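## Noleno finger kit, month two

The Noleno is a replacement finger set for small parallel grippers. I paid for the Patier mount as well, since the stock bracket has a different bolt pattern. The fingers are black, matte and pointed, with a long triangular cutout in each. Fitting took one evening in April. Four screws, no shims.

My test is table setting with play kitchen parts. Spoons are the useful case: the handle changes width along its length, and a small error in approach angle rolls it out of the grasp. I approach with the fingers open on either side of the green grip and close at low speed.

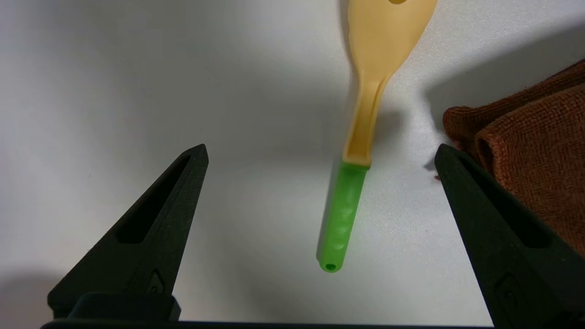
Thu Trương thinks the closing speed matters less than I claim, and that the pointed tips are the weak spot on any round handle. She ran the older Fleltimthorpe fingers at full speed and dropped about as many spoons as I do.

I logged 730 grasps on the Noleno set and reran 500 of them with closing force down by 3 steps. The lower force was better on thin plastic and worse on anything with a sleeve. The cutouts let the tips flex a little, so the pinch point drifts if the force is set high. The manual gives no figure for this.

The narrow part of the handle is where I now aim the tips. 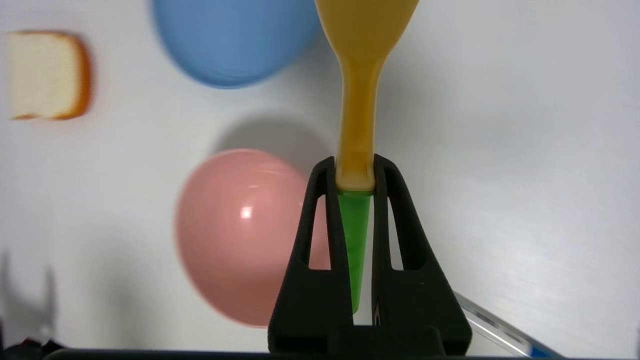
*Pinch at the narrow yellow section, green end down between the fingers.*

The Ngô driver still needs a manual offset after each restart. I have it in a startup script.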